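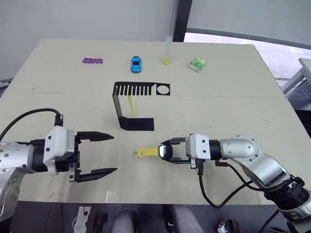

Handout 6: Rules for Two-Arm Work at a Shared Table

1. Scope
These notes cover bench exercises in which two arms handle thin, flexible parts at a slotted fixture. They supplement the Travesine laboratory rules and apply to all sections from Sat 22 April.

2. Before motion
Place the fixture with its base flat on the table. Route wrist cables so that the full planned motion leaves them slack. Objects not used in the exercise belong along the far edge, outside the reach marked on the plan.

3. Approach
When both grippers work close together, speed is limited to 60 mm per second. One arm moves while the other holds. Fingertips may come close -- they may not press against each other.

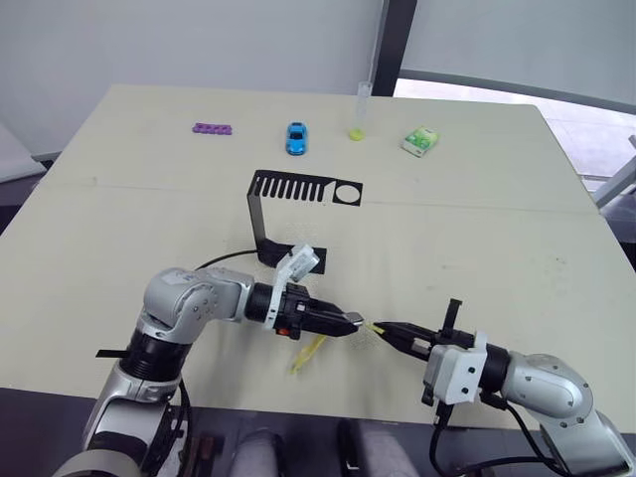
Dindalden Institute, Department of Automation Practice

A strip found lying on the table is recorded as a separate item. It is not to be picked up by hand while either arm is enabled. Students shall call a stop, wait for confirmation from the operator, and only then reach in.

4. Holding strips and straps
Grip force is set at the lowest value that keeps the part from slipping. The free end should point toward the receiving gripper, whose fingers remain open until the handover is called.

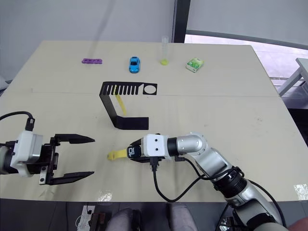 5. Records
Each group submits one log per session, using the Ekanayake form. Stops are entered at the time they occur. Logs are kept in the department office until December.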